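Fiche de contrôle périodique — circulations, sols et assises
Résidence d'activités Turcotte, bâtiment Bemgate, niveau 3
Période : novembre
Référence interne : SOL-33

Objet du contrôle

La présente fiche s'applique aux salles d'activité, à la salle d'attente et aux couloirs du niveau 3. Elle porte sur l'état des revêtements, la pose des tapis, le maintien des largeurs de passage et l'usage conforme des sièges. Le bâtiment, dont le gros œuvre remonte à 1896, a reçu un carrelage neuf lors de la dernière réhabilitation. Les seuils entre anciennes et nouvelles parties font l'objet d'un point distinct.

Cotation : C (conforme), O (observation), NC (non conforme), SO (sans objet).

1. Revêtements de sol

1.1 Carreaux fendus, descellés ou sonnant creux — C
1.2 Joints dégradés — O
Commentaire : joints creusés au droit de la porte du couloir nord. Reprise à inscrire au prochain bon de travaux Skuditz.
1.3 Seuils et barres de jonction — NC
Commentaire : barre du local de rangement soulevée à une extrémité, deux vis manquantes. Balisage posé à l'issue du contrôle.
1.4 Traces de produit d'entretien glissant — C

2. Tapis et dalles souples

2.1 Envers antidérapant en bon état — C
2.2 Bords plaqués, sans ondulation — O
Commentaire : léger relèvement d'angle sur un tapis du couloir. À retourner pendant une nuit, puis à recontrôler.
2.3 Surface des tapis libre de tout petit objet — O
Commentaire : voir la salle d'activité ci-après. 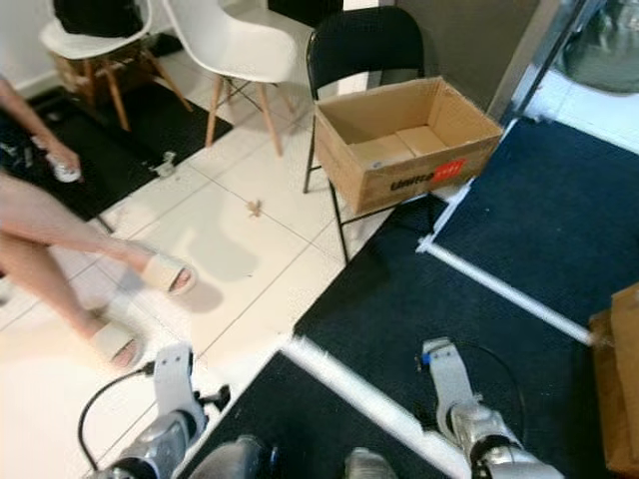
Les tapis de sol doivent rester dégagés sur toute leur surface, y compris le long des bords, où le pied prend appui au moment du changement de revêtement. Le contraste entre le carrelage blanc et les tapis sombres rend la limite bien lisible et doit être conservé en cas de remplacement. Un petit objet blanc se trouve en bordure du tapis noir, et de menus éléments gris sont dispersés à proximité : ramassage demandé. Le carton ouvert posé sur la chaise noire est vide ; il est à évacuer vers le local déchets, les sièges ne devant pas servir de support de stockage. La même règle s'applique à l'article noir laissé sur l'une des chaises blanches.

3. Sièges et alignements

3.1 Chaises rangées contre le mur, hors passage — C
3.2 Stabilité des piétements — C
Commentaire : essai manuel effectué sur l'ensemble des sièges du niveau.
3.3 Patins de protection présents — O
Commentaire : commande Sovness en attente de livraison.
3.4 Assises libres de tout dépôt — NC

4. Chaussures et tenue des usagers

4.1 Consigne d'affichage à l'entrée des salles — C
4.2 Chaussures maintenant le pied — O
Commentaire : port de claquettes constaté en salle d'activité. Le règlement intérieur recommande une chaussure fermée ; rappel oral à faire par l'encadrement — sans mesure particulière à ce stade.

5. Passages et évacuation

5.1 Largeur libre des couloirs — C
Commentaire : relevée à environ 700 mm au point le plus étroit du dégagement secondaire, valeur inchangée depuis le dernier contrôle.
5.2 Blocs de secours — C
5.3 Plan d'évacuation lisible — C

Suites à donner

Points 1.3 et 3.4 : traitement immédiat, visa du service technique requis. Points en observation : reprise lors du prochain passage. Exemplaire à conserver au registre de sécurité du niveau.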